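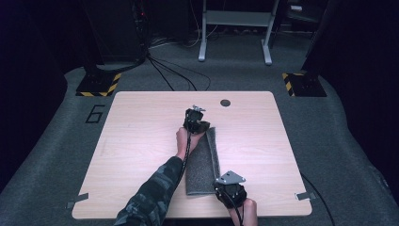 *A folded piece of grey felt or similar fabric on a light tabletop with rounded corners*

**Felt** is a textile made by matting and pressing fibres together, without spinning or weaving. Wool is the oldest material used for it and still the most common, though much modern felt contains viscose or polyester. The edges do not fray when cut, so hems are rarely needed.

## Manufacture

Wool fibres are covered in tiny scales. When the fibres are wetted with warm soapy water and rubbed, the scales catch on one another and the mass shrinks into a dense sheet. Needle felt is made dry – barbed needles push the fibres through each other many times over.

Thickness and density decide the use. Soft grades go into hats and slippers, while hard grades are cut into washers, seals and polishing wheels. Piano hammers are covered in a very dense wool felt.

## Use on furniture
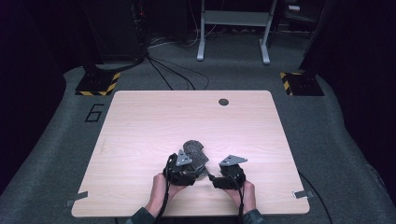
*Pale wood-grain tabletop with a small round grommet hole near the far edge*

Felt has long been laid over desks and card tables to soften noise and protect the surface. Desk pads are usually sold in grey or green. The Fankhauser mill at Wilitz began making them as a sideline and by its last full year had 526 people on its books. Its pattern books, listed by Rosalie Camenzind, hold 2,078 samples, of which 325 are desk and table felts.

## Care

Wool felt should be brushed and spot-cleaned with cold water. Machine washing makes it shrink further, and the change cannot be undone. Moth larvae feed on wool felt but leave pure polyester alone.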